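Setting Up the Two-Arm Cell in Simulation
Handout 4: checks before the first door task

In the last handout we loaded the room model and confirmed that the physics runs at a steady rate. Now we set up the machine itself. Our cell is one two-arm robot in the Kindside room, which has a doorway, a dining table in the far room and a window on the right side. You will use the same room until the end of the course, so please do not move the walls or the furniture.

Start the project with the Jalla launcher and wait until the console prints "ready". Load the robot description first and the room second. If you do it in the opposite order, the doors are placed before the base exists and they get a wrong parent link. The base goes at position 119 in the placement table. Do not type the coordinates by hand, because a small rounding error at the base becomes a large one at the fingertips.

When the base is placed, open the head view. It may look strange the first time: the floor and the walls can run diagonally, depending on the head angle. 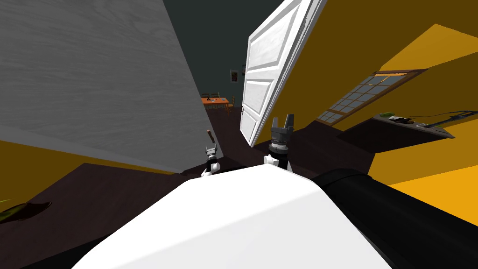

Leave the head angle alone until both arms have passed the joint check. Run the joints one by one, from the base of the arm to the wrist, at the lowest speed. Watch the number in the joint panel and the arm at the same time. If the number changes and the arm stays still, the controller is connected to the wrong link name. Correct the name in the robot file, save it, and restart the cell. A reload is not enough here.

Next is the gripper. Each gripper has two parallel fingers, driven by one command. Send the open command and wait for the position to become stable. In our file the fully open value is 230 and the closed value is 0. These are controller units and they have no relation to millimeters, so do not convert them. If only one finger moves, the mimic joint is missing – this is the most common mistake in the student files.

After this, switch to the wrist view and bring the open gripper near the door. Keep the fingers empty. We want to see the two fingertips at the same height and the door edge in the same view, with free space between them. 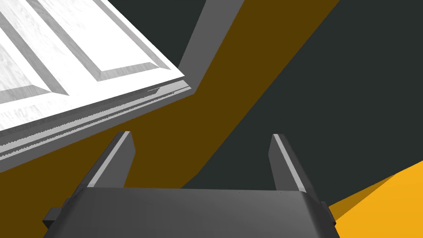
Department of Automation, Purach Technical College
Course page: Robot Cells, Setup and Maintenance

If the edge of the door looks jagged in the wrist view, this is a matter of rendering and has no effect on contact. Contact is calculated from the collision shape, and you can display it with the key C. Compare the collision shape with the visible door. Where the two do not agree, write down the door name and the side, and correct the shape before you continue.

The hinges need their own check. Push each door slowly with the closed fingers and read the hinge torque. With the Van Rooij hinge settings, a door should start to move before the torque reaches 291. If it goes higher, look first at the friction value, then at the lower part of the door, which may be touching the floor. Raise the door a little and repeat the test.

Finally, bring both arms to the start pose, grippers up and in front of the opening, and save the pose as 436. All later exercises load this pose by its number.

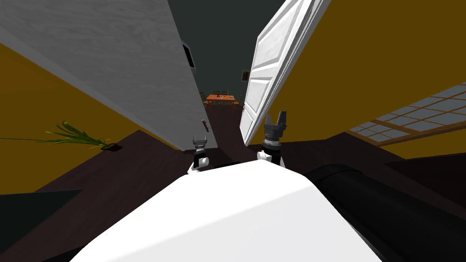
Figure 3. Both grippers raised in front of the doorway, doors open.

Before you close the program, export the log and keep it together with your robot file. For the next lesson, bring the hinge torque values for the two doors and the list of collision shapes you have changed. Students who could not pass the joint check should come on Saturday, when the computer room is open until 4 p.m.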